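Do your bowls come with a stand?

No, stands are separate – I keep a few sizes here at Mallero and I'm happy to help you match one up. Bring your bowl in if you're nearby, or send me its measurements.
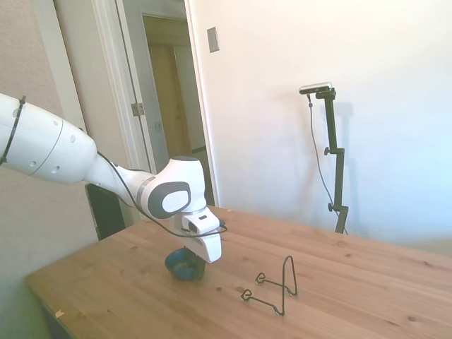

Stands & display

Will a wire plate stand hold a small bowl?

Sometimes! Mine have two little curled hooks at the front that catch the lower edge of a plate, and a shallow bowl can sit there too. A small, rounded one like the dark teal is happier flat on the table, I reckon, with a plate in the stand beside it for a bit of colour.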